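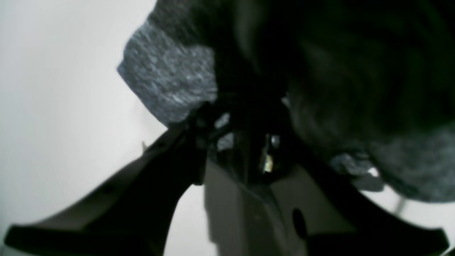
杢グレーの生地。背景は白。

十月に入ってから、ようやく衣替えに手をつけた。毎年九月の終わりにやるつもりでいて、毎年遅れる。今年は月曜に休みが取れたので、朝の九時から押し入れを開けた。

うちの衣類の置き場は、押し入れの上段と、寝室の引き出し、それから玄関横の細いクローゼットの三か所に分かれている。引っ越してきたときに何も考えずに入れた場所がそのまま定位置になっていて、冬物のニットは押し入れの奥、コートは玄関、パジャマと部屋着は引き出しの一番下にある。まとめたほうがいいのはわかっているが、まとめるだけの幅がどこにもない。

今回は入れ替えのついでに、スウェットとパーカーをどうするか決めることにした。増えすぎていた。グレーのものばかりで、並べてみると自分でもどれがいつのものか区別がつかない。タグを見て、首まわりを見て、袖口を見て、残すものとやめるものに分けた。

私はグレーのスウェットが好きで、学生のころからほとんどこればかり着ている。最初に買ったのは駅前の古着屋で、値札に787円と書いてあった。787という半端な数字をなぜか今でも覚えている。店の人が一枚ずつ機械で値段を打っていたのか、どの服もそういう中途半端な値段だった。その一枚は十年近く着て、肘が抜けて、最後は窓を拭く布になった。

杢グレーという色は、白い繊維と黒い繊維を混ぜて作るそうだ。染めた糸一色のグレーに比べると表面にむらがあって、毛玉も汚れも目立ちにくい。実際、無地のグレーのほうは二、三年で見た目がくたびれるのに、杢のほうは同じくらい着てもそこまで変わらない。ただし汗をかくと色が濃くなるので、夏の外出には向かない。

残すかどうかの基準は、首まわりのリブにした。身頃は多少薄くなっても着られるが、首が伸びたものは結局手に取らなくなる。袖口は伸びていてもまくってしまえば気にならない。裾はその中間で、ゆるんでいると座ったときに丸まってくる。去年は「一年着なかったら手放す」という決め方をしてみたが、去年の冬は暖かくて、厚手のものをほとんど着なかった。その決め方だと厚手が全部なくなってしまうので、今年はやめた。

インドにいたころの同僚のバビタ・カティヤールさんは、服を減らすのがうまかった。彼女の家では、ディワリの前に家じゅうの戸棚を空にして、着なくなったものを親戚に回すのだと言っていた。回ってきたものの中に、何年も前に自分が出した服が混じっていたこともあったらしい。私のところには回す先があまりない。姪はもう私より背が高いし、弟はグレーを着ない。

午前中で分け終わるつもりだったのに、昼になっても半分だった。昼は冷凍のうどんにして、食べながらラジオを聞いた。午後は洗濯の続きから始めた。しまう前の夏物と、出したばかりの冬物を両方洗うので、衣替えの日は洗濯機がずっと回っている。

スウェットの洗い方は、いろいろ試して今は次のようにしている。裏返して、ネットには入れず、水温は上げない。柔軟剤は使わない。裏毛のものに柔軟剤を入れると、最初はふっくらするが汗を吸わなくなる気がする。洗剤はしばらくMerbergの粉末を使っていた。粉は溶け残りが出るので、冬は先に洗面器で溶かしてから入れる。面倒になって今年の春から液体のNonoに替えた。香りが弱くて、部屋干しでもあまり気にならない。汚れ落ちの差は、正直に書くと私にはわからない。

干すときは、ハンガーだと肩に跡がつくので、物干し竿に二つ折りでかける。フードのあるものは逆さにして、フードが下に垂れるようにする。フードと身頃がくっついていると、そこだけ翌日まで乾かない。ベランダの竿は2本あって、手前がタオル、奥が服と決めているが、この日は足りず、浴室にもかけた。

毛玉は、電動の毛玉取りを持っていたのに去年壊してしまった。今は洋服ブラシだけでやっている。脇の下と、かばんの当たる腰のあたりにできる。ブラシを強くかけると生地が薄くなるので、軽く何度もかけて、残った大きいものははさみで切る。テレビを見ながらやると切りすぎるので、これは明るいうちに窓際でやる。

たたみ方も変えた。以前は店で売られているときのように、袖を後ろに折って三つ折りにしていた。これは見た目はいいが、厚手のものだと引き出しの高さを超えてしまい、閉めるときに上の一枚が引っかかる。今は縦半分に折って、袖を身頃に重ね、下からゆるく巻いて立てて入れている。きつく巻くとしわになる。フードつきは、フードを平らに広げて最後にかぶせると、巻いたものがほどけにくい。

この入れ方はサルラ・ドゥベさんに教わった。前に住んでいた建物の一階で仕立て直しの店をやっていた人で、私は裾上げを頼みに行くうちに、よく長話をした。店の棚には預かった服が全部巻いて差してあって、上から見れば誰の分かすぐわかるようになっていた。札の文字が小さくて私には読めなかったが、本人は老眼鏡もかけずに読んでいた。裾上げの代金は安かったが、ファスナーの交換だけは高くて、コート1着で3,000円かかった。そのコートは今も玄関のクローゼットにある。交換してもらったファスナーは一度も引っかかったことがない。

収納の箱も買い足した。押し入れの上段用に、Tiwariの布張りの箱を2個。前から使っているTirkixの箱は蓋つきで、積み重ねられるのはいいのだけれど、下の箱を出すときに全部おろさないといけない。布張りのほうは蓋がなく、手前に持ち手がついている。高いところから引き出すにはこのほうが楽だった。ただ、ほこりは入るだろうから、上に古いシーツを一枚かけてある。

防虫剤は、ニットの箱にだけ入れた。綿のスウェットには入れていない。去年までは全部に入れていたが、着る前に匂いを抜くのに時間がかかるし、綿のもので虫に食われた覚えがない。ニットのほうは一度やられたことがある。紺のカーディガンの前立ての横に小さな穴があいていて、着ようとした朝に見つけた。似た色の糸でかがって、まだ着ている。近くで見ればわかる程度の直しだ。

夕方の五時には外が暗くなってきたので、浴室の換気扇を回して、残りは翌日に乾いたらたたむことにした。手放すと決めたものは袋に入れて玄関に置いた。首の伸びたものは寄付には出せないので、半分はウエスにする。縫い目を外して四角く切っておくと、自転車のチェーンを拭くときや、揚げ物のあとの鍋を拭くときに使える。裏毛は油をよく吸う。リブの部分は吸わないので捨てている。

一枚だけ、決められずに椅子の背にかけてあるものがある。首は伸びているが、内側の起毛がまだ残っていて、朝の台所で着るにはちょうどいい。引き出しに戻すと場所を取るし、切ってしまうのも早い気がする。今朝もそれを着て湯を沸かした。

次は靴箱をやる予定。サンダルの底を洗ってからしまいたいので、晴れた日にする。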